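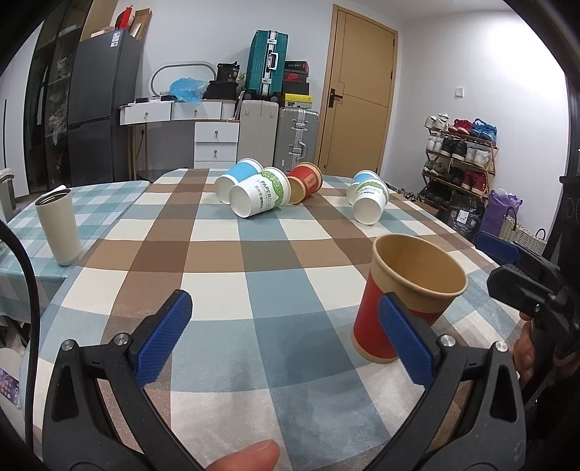
Cup return scheme: how the first season went

The deposit cup scheme at Movstead market finished its trial at the end of September, and the traders' group has now been through the numbers. Over the season 716 people signed up for a returnable cup, which is more than we had budgeted for and meant a second order in July.

For anyone who missed it, you pay a deposit with your first hot drink and get it back when you hand the cup in at any stall showing the green sticker. Paper cups are still on sale for those who want one, at 40p on top of the price of the drink. That charge goes towards the washing, which is done by Zepeda, the catering hire firm on Juvgate.

Nine stalls took part from the start. The bread stall dropped out in June as it stopped selling coffee, and the crêpe van took its place. Most traders said the extra work was small once they had somewhere to stack the returns. The two stalls by the bus stop had a harder time, with people handing cups in just as they were trying to serve the queue for the 8.15. We are going to put a return bin at that end and see if it helps.

Losses were the main cost. By the end of the trial almost 34 per cent of the cups had not come back. Some will still be in kitchen cupboards and cars, so please have a look. They can be returned at any time, including over the winter, and the deposit will be paid in full whether or not you have the card that came with it.

There were several complaints about lids. The first batch did not fit well and a few people had tea down their sleeves. The replacements are a softer type with a deeper lip, and we have had no grumbles since they came in. If you have one of the old lids – they are slightly cloudy and have no tab – any stall will swap it.

We were also asked why soup is not included. The cups are only meant for drinks, and the washing contract does not cover anything with oil or bits in it. Tada, the noodle stall, is looking into a bowl of its own and hopes to try it out in spring.

The scheme will carry on through the winter on the covered side of the market only. Returns close half an hour before the stalls do, so 3.30 in the afternoon until the clocks change again. Traders who want to join for next year should ask for a form at the market office. There is no joining fee, but you will need room for one crate under your counter.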